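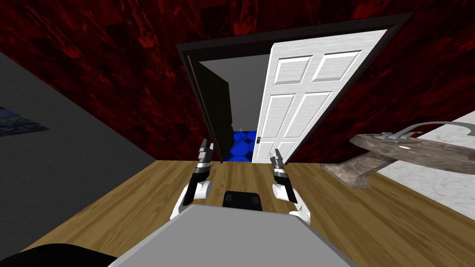

Figure 2. Simulator view over the robot body, both grippers open, doorway ahead.

4. Recording a door demo by remote control

I'm assuming you've paired your hand controllers with Pluvon already. If you haven't, go back to section 3, I'll wait.

1. Load the practice house and drive up until you have the doorway between your two grippers. Leave a bit of open floor between the arms and the door — I always creep in too close and then can't swing an elbow.

2. Open both grippers all the way before you hit Record. The demo starts from whatever pose you're in, and a half-closed gripper at the start makes a mess of the training later on.

3. Pick the arm on the same side as the knob you're going for and stick with it. Park the other arm up and out of the way.

4. Press Record, count to two in your head, then move. Go slower than feels natural (I hum, it helps).

5. Close the gripper on the knob, turn, and steer with the base while you pull or push. Let the wheels do the big motion and keep the arm for small corrections.

6. Let go, back off, press Stop. Name the take right away or you'll have 200 files called "untitled" like I did.

Note: The view tilts when the body leans. Don't fight it by twisting your wrists, just press Level View and carry on. Arnout Baert put that button in for me after a lot of complaining, thank you Arnout!

Note: Bad takes are fine to keep if you tag them as failed. My own door set is 2,771 takes and plenty of those are me bumping into the frame.

Caution: Watch what's beside the doorway too. Counters and sinks are solid in the simulator, and an elbow that catches on one will drag the whole body around.

Caution: Don't switch arms in the middle of a take. Stop, reset, start a new one.

Once you're happy with a batch, go to section 5 for exporting to Nimeck.

Last changed 11 October 2021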